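Lirkmont 协作工位布线与防护套件 LK-325
制造商:Lirkmont 自动化附件部
分类:机器人附件 / 工位安全 / 线缆管理

产品概述

LK-325 用于小型台式机械臂工位的线缆固定、电源定位和地面通道防护,适用于教学实验室、数据采集工位和轻载装配工位。套件按 ISO 10218-2 与 ISO/TS 15066 所涉及的工位集成场景配置,但套件本身不构成安全部件,不能代替集成商的风险评估。

套件不含急停装置、安全继电器和光幕。需要上述部件的用户请参阅 Trolla 系列的选型表。

供货内容

地面线槽,黑色,单段长 325 mm,共 20 段
电源适配器固定座,带魔术贴绑带,5 件
型材用线缆夹(20 系列槽),31 件
应力释放座,适配圆形线缆与扁平排线
双面标签纸一卷,中文与英文各一版
安装说明书与检查表

固定座底面为背胶加沉头孔双重固定。环氧地坪、水磨石和普通混凝土均可使用背胶;表面起砂的混凝土应先打磨除尘,或改用螺钉。

适用范围

机械臂安装方式:台面、落地支架、铝型材框架
供电方式:外置直流适配器
环境:室内,干燥,无切削液
地面:平整,线槽跨越处高差不超过 5 mm

不适用于有叉车通行的区域,不适用于拖链内的动态线缆。臂体自身的随动线缆应按机械臂制造商给出的弯曲半径处理,本套件仅固定其静止段。

地面线缆的布置要求

同一工位内的电源线、通信线和相机线应分组走线。静止段每隔一个线夹间距固定一次,转弯处两侧各加一个线夹。线缆进入臂座前预留一段松弛量,松弛部分收在臂座后方,不得落入夹爪的可达范围。线缆交叉不可避免时,交叉点应放在线槽内。 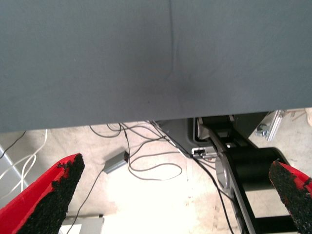

电源适配器的位置在风险评估中常被漏项。评估表通常列出臂体、夹爪和工件,适配器则归入“附属设备”一栏,不再单独检查。适配器直接平放在混凝土地面、细黑线在其周围成圈交叉时,任何一根线受力都可能传到适配器的插头或臂座的接线块,按本页检查表应判为“待整改”。整改时先断电,将适配器移入固定座,出线方向朝向臂座,再逐根理顺线缆。白色与黑色线缆混在同一区域的,整理前应在两端贴标签,颜色不能作为识别依据。

遮挡物下方的作业

台面垂布、隔音帘或罩布的下沿低于操作者视线时,其下方区域按受限视野处理。相关要求如下:

进入该区域取放物品前,机械臂应处于保护性停止状态,或由使能装置控制。
罩布下沿与运动部件之间应留有间隙,间隙值由集成商按最大行程加停止距离计算。
穿过罩布下沿的线缆应在穿过点附近固定,防止罩布移动时带动线缆。
移动式机械臂在该区域内作业时,路径上的地面线缆应入槽。线槽高度须低于移动底盘的最小离地间隙。

夹爪指面

指面贴有摩擦垫的夹爪,应将摩擦垫列为易损件。垫边翘起或颗粒脱落时,夹持力标定值不再有效,需更换后重新标定。颗粒状垫面容易钩住编织护套,不建议用夹爪直接拖动带编织层的线缆。Katsaros 指垫可按片更换,背胶规格与本套件标签纸不同,请勿混用。

检查表(摘要)

1. 适配器已入座,绑带扣合,散热面无遮盖。
2. 地面无自由线圈。
3. 臂座接线块不承受线缆自重以外的拉力。
4. 型材连接件螺栓已按力矩要求复紧。
5. 标签两端一致,与线缆表相符。
6. 急停按钮可达,路径上无线缆横跨。

首次安装后检查一次,此后每次移动机械臂或更换末端执行器后重新检查。检查记录与风险评估文件一并保存。

安装顺序

断开全部电源并挂牌。清洁地面,按图纸标出线槽中心线。先装固定座,再铺线槽,最后上线夹。背胶压实后静置 20 分钟再受力。上电前对照检查表逐项签字,低速空载运行一个完整循环,观察线缆静止段有无位移。

选型与订购

LK-325:标准套件
LK-325-S:线槽改为灰色,其余相同
LK-325-R:补充包,仅含线夹与标签纸

标准套件由 Stultumport 仓库发货,补充包可随指垫合并发运。自 9 月起,旧版白色固定座停止供应,已安装的旧座可继续使用,孔距与现行版本一致。

文件

安装说明书,修订 5
检查表可填写版
材料声明
本页更新日期:2022年12月15日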